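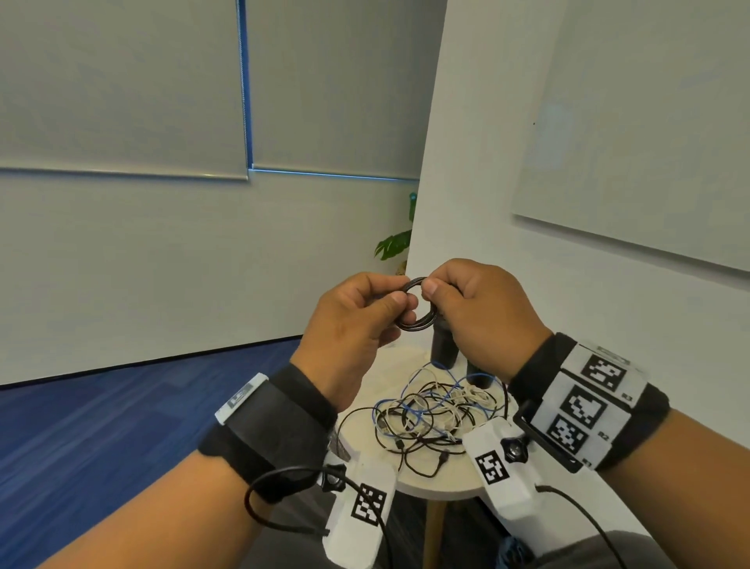 Over-under or round the elbow? The cable coiling thread

Board: Village Halls, Am-Dram and Small Venues
Started 12/04/2023

pitprompter

Right, I've been meaning to start this one since the panto came down in January. I spent a whole Sunday afternoon re-coiling every single lead our drama group owns and I have come out the other side a changed person. I loved it! I'd do it again tomorrow.

For anyone new, over-under is where you make one loop in the normal way and then flip your wrist so the next loop goes underneath, and carry on swapping until you reach the end. The twist you put in with the first loop comes back out with the second. Done properly you can hold one plug, throw the rest across the hall and it lands dead straight. The first time I managed it I shouted out loud in an empty church hall.

Before that we were a round-the-elbow group. We had mic leads that sat on the stage like a bag of springs. I'd say more than half of them have relaxed since, after a few goes of being laid out flat in the warm and coiled again.

So how does everyone else do it, and what do you tie them up with? And has anyone worked out how to get a whole cast to do it the same way?

tallowgate

Over-under here, learned it doing sound for a ceilidh band. One warning for the newly converted: if the end of the cable slips through the middle of the coil, you get a knot for every pair of loops when you throw it out. I've had a stage lead come out looking like a rosary, ten minutes before doors. Tie the coil before you put it down and it can't happen.

pitprompter

Yes! Did that on my second go. I counted the knots and then wished I hadn't.

mrs_gelframe

I'm going to be the awkward one. I coil everything over-over, same direction every time, and roll the cable between my finger and thumb as I go so it lies flat. Been at it 20 years. My leads are fine. They come off the hook sweetly, they don't knot, and I can teach it to a nine-year-old in two minutes.

Over-under is lovely if everybody who touches the cable knows it. In a village hall, they don't. The Brownies borrow the extension lead, the flower club borrows it after them, and it comes back as a bird's nest whatever you did to it.

tallowgate

But the finger roll only takes the twist out while it's in your hand. Pull it off the coil from the middle of the hall, without turning the coil, and you put it all back in. On a long run you'll feel it.

mrs_gelframe

So turn the coil. I walk it out. I like the walk.

fen_ukulele

Small cables! Can we talk about small cables? Everyone always goes on about big stage leads, but what I've got is a biscuit tin of thin ones. Phone chargers, the clip-on mic lead, the little adaptor that goes into the laptop, headphone extensions. I can't do over-under with those because the loops are smaller than my hand and they ping off.

What I've ended up doing is winding them round two fingers, then sliding the loops off and pinching the bundle while I get a tie on. It isn't elegant and they do keep a bit of curl. Is it bad for them?

pitprompter

With the really thin ones I make the loops in the air, holding the coil between finger and thumb on one side and feeding with the other hand. You can still do the flip, it just becomes a tiny roll of the fingertips. Very satisfying once it clicks. The main thing is not to pull it tight. Where thin cables give up is right by the plug, so leave a few inches hanging before you start the first loop and don't bend it hard there.

fen_ukulele

Oh that's a good tip, thank you. I've been starting right from the plug every time. That might explain the clip-on mic that only works if you stand facing the tea hatch.

Dunmoor_Lights

Elbow coiler reporting in, ready for my telling off.

We have one orange extension lead of the sort you'd use with a hedge trimmer. It has been round somebody's elbow for as long as I've been in the group and it still boils the urn. I think there's a bit of religion about all this. A mic lead that gets used forty nights a year, fine, treat it nicely. A mower lead can look after itself.

tallowgate

No telling off, but have a look at the outer sheath near the plug. Ours looked perfectly all right until somebody held it up to the window and you could see the coloured cores. It went straight in the bin with the plug cut off. Twisting was what did it, I'm fairly sure.

Dunmoor_Lights

Fair enough, I'll have a look on Friday. If it's gone I'll come back here and grovel.

mrs_gelframe

And while we're on mains leads, if yours is on a drum then unwind the WHOLE thing before you plug an urn into it. It doesn't matter how short a distance you're going. A wound-up drum with a heater or an urn on the end gets hot in the middle. I've smelt one and I don't want to again.

Dunmoor_Lights

That one I do know, and I'm strict about it. Elbow or no elbow.

balconyrail

Ties! Nobody has answered the question about ties. I've tried the lot:

Electrical tape — horrid, leaves goo, and you're picking at it in the dark with your nails.

Plastic zip ties — people cinch them up until they bite into the cable, then somebody cuts them off with scissors and nicks the sheath. Banned in our place.

Hook and loop on a roll — good, cheap, but gets full of carpet fluff and then stops holding. Cut it longer than you think.

Ekero straps — these are the ones with a little eye at one end so they stay on the lead when it's undone. My favourites by miles. I bought a bag of them for the music society and I've lost 2 so far.

Sash cord — old school, free if you've got an offcut. A foot or so, clove hitched on near the plug, finished with a bow. Never wears out.

fen_ukulele

I'm using hair bobbles. From the chemist. They're brilliant on thin cables and come in colours, so red is audio and blue is charging.

balconyrail

Stealing this immediately.

mrs_gelframe

Sash cord for me, always. I did try the Ekero ones and they're nicely made, but they grab my cardigan.

pitprompter

Hair bobbles! Of course! I've got a drawer full at home. Do they perish?

fen_ukulele

After a year or so they go a bit slack. I just put a new one on.

Dunmoor_Lights

How are people storing them once they're coiled? We've got a plastic crate and by the end of a run it's soup.

tallowgate

Hooks on a wall, if the hall will let you. Broad ones, the sort you'd hang a garden hose on, so the cable isn't folded over something narrow. Sort by length. We put a ring of coloured tape at both ends of each lead, one colour for each length, so you know what you've got before you've undone it. BOTH ends. I cannot stress that enough.

balconyrail

We got a Plernanar rack second-hand from a school that was clearing out. It's basically a coat stand with ambitions, but it's on wheels and it goes through the fire door. If you see one, grab it.

Failing that, crates work all right if you stand the coils up on edge like records in a shop. Flat piles are where it goes wrong. You always want the one at the bottom.

pitprompter

On edge! I'm trying that this weekend. We aren't allowed to put anything in the wall at ours (listed plaster, long story, there was a notice board incident).

Ritside_Players

Hello all, Ritside lot here, long-time reader. We did a big sort-out when we moved into our new store and I thought the numbers might amuse someone. We had 183 cables. I had guessed sixty. A fair few were for things we don't own any more, including a whole carrier bag for a slide projector that went to the tip years ago. End to end, the good ones came to more than 700 metres, and we do three shows a year in a room you could cross in a dozen strides.

We tested the lot with one of those little boxes with lights on, and any dud got a knot tied in the middle so it couldn't sneak back in. That's my one contribution: knot in the middle means broken. Everyone understands it without being told.

mrs_gelframe

We do the knot too! I thought it was just us.

tallowgate

Knot in the middle is good. Ours is a knot at the faulty end, if we know which end it is, so whoever has the soldering iron out knows where to cut.

balconyrail

That assumes somebody gets the soldering iron out. I have a box marked TO MEND that's older than some of the chorus.

pitprompter

Can I ask about teaching it? I've got a cast of fourteen, most of whom would happily help at the get-out, and I don't want to be the person who snatches a cable off someone and says "give it here".

mrs_gelframe

You have my sympathy, I am that person.

Ritside_Players

We had a race at the last-night party. Teams of two, one coils, one throws, straightest cable wins a box of Farías biscuits from the Saturday market (the almond ones, they were properly fought over). Half the cast can do over-under now, and the front-of-house lot were better than the band.

tallowgate

Left-handers often pick it up faster if you stand facing them instead of next to them, so they can mirror you. Took me years to think of that.

And let the cable tell you. If a loop wants to be a figure of eight, it's asking for a bit of a turn. Don't force it into a circle.

Dunmoor_Lights

"Let the cable tell you." See, religion.

tallowgate

Guilty!

Dunmoor_Lights

Back to grovel, as promised. Looked at the orange lead tonight. There's a split by the plug as long as my thumbnail, brown core showing plain as day. It's been binned and I've had the plug off it. New one is on the way, and I have been practising over-under on the washing line to the great amusement of the household.

pitprompter

Oh well done for checking! How's the throw?

Dunmoor_Lights

Two knots and a dead geranium. Will try again tomorrow.

mrs_gelframe

Over-over, dear. The offer stands.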